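Conder & Cushions

Posted in June by the Conder household

I have been meaning to write about the sofa for weeks now, and every time I sit down to do it I find I'm sitting on the sofa, and then the afternoon rather goes. So today I've brought my tea to the kitchen table and I am going to be disciplined. Several of you asked after the last post how the big cream corner one had settled in, and whether I'd made up my mind about the cushions (I hadn't, and I'm not altogether sure I have now). Thursday was the day I finally had a proper go at it.

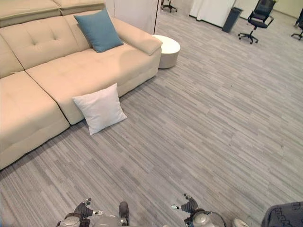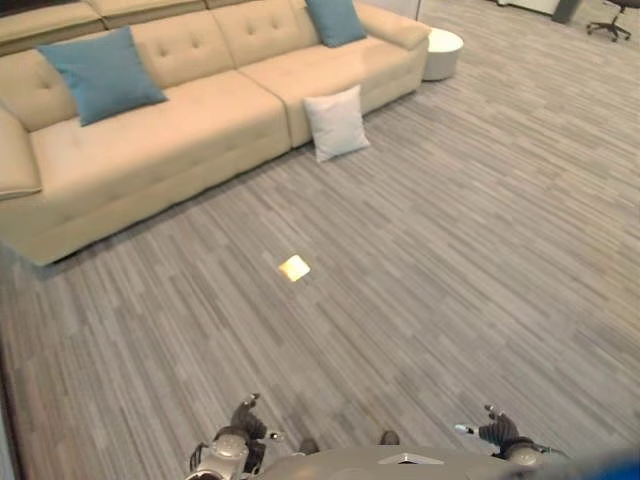 The teal and white cushions, with the sofa they're meant for.

I should go back a bit. When we first talked about getting a corner sofa I was dead against it. I grew up with two armchairs and a settee, everybody had their own place, and the idea of one enormous thing that went round a corner seemed like something out of a hotel. But we went to look at one, just to look, and I sat down in the deep end of it with my shoes off and that was more or less the end of the argument. The buttons on the back won me over too. There is something comforting about a buttoned back, it reminds me of my grandmother's front room, though hers was brown and prickly and you weren't allowed on it in summer clothes.

Then came the colour. Cream! Everyone we mentioned it to drew in their breath. I'll say this for it, it does make you careful with blackcurrant. It has also made the whole room feel lighter, and I find I mind a mark on it much less than I thought I would. A barely damp cloth, a little patience, and leave it alone until morning. I did once go at a biscuit smear with far too much enthusiasm and ended up with a bigger patch than I'd started with, so do learn from me there.

The cushions, though, have been a saga. The teal was easy. I had the name of the shade, Milley, written on the back of an envelope from the moment I saw it, and I carried that envelope in my handbag until it fell to bits. It's a quiet sort of blue-green, the colour of a painted gate that has had a few winters, and it sits against the cream without shouting. I love it in the morning best. By evening, with only the lamp on, it goes nearly grey, and I love that as well.

The white was my own idea and I'm still going back and forth on it. On paper it made sense: pale sofa, something strong for colour, something plain in between to calm it all down. In practice white on cream is a tricky business. The one makes the other look as if it needs a wash. I tried it in the corner, I tried it next to the arm, I tried it in front of a teal one so that only a bit of teal peeped over the top, and each time I walked out to the hall and came back in pretending to be a visitor. As a visitor I was not convinced. I'm told I have been doing this for an unreasonable length of time, and that visitors don't generally come in, look hard at the cushions and go out again.

What I have settled is the number. I started out with 7 in the basket, counting the old striped ones from the spare room and the tapestry one that scratches, and with all of them out there was nowhere left to put a person. You had to pick up an armful before you could sit down and then find somewhere to put the armful. So the stripes have gone back upstairs, the tapestry one has gone to the chair on the landing that is never sat in, and the sofa can breathe again.

I did weigh up buying more of the teal instead. The Pludness catalogue has some beautiful ones with piped edges, but they wanted 70 pounds for a single cushion, and that was without the inside! I read it twice. I closed the catalogue and made a cheese sandwich.

The little round table has been a great success, by the way. It's tucked in by the arm, just where your hand comes down with a mug in it, and because it hasn't got any corners I have stopped catching my hip on the way past. The old square one gave me a bruise a month. It only holds a drink, a pair of glasses and a paperback, which has been good for me, as the old one was a sort of filing system.

One thing I would pass on to anybody who is doing up a sitting room: plump from the sides. I'd always thumped cushions on the top, as my mother did, and it just drives everything down into the bottom corners. Hold it by two opposite edges and push your hands together a few times, turn it, and do the same again. A smooth cover shows up every lump, so it is worth the extra minute. I do mine last thing before bed, and coming down to it all neat is a small pleasure while the kettle's on.

Next job is a throw. I've had my eye on a woven one from Nutsugah in a sort of oatmeal, with a long fringe, although I can already hear what will be said about the fringe and the vacuum cleaner. If any of you have one, do tell me how it washes, and whether it slides off the back every time somebody leans on it, as that would drive me up the wall.

The white cushion is having one more week. After that it may be off to the spare room with the stripes.

Contact | © Conder & Cushions | Back to top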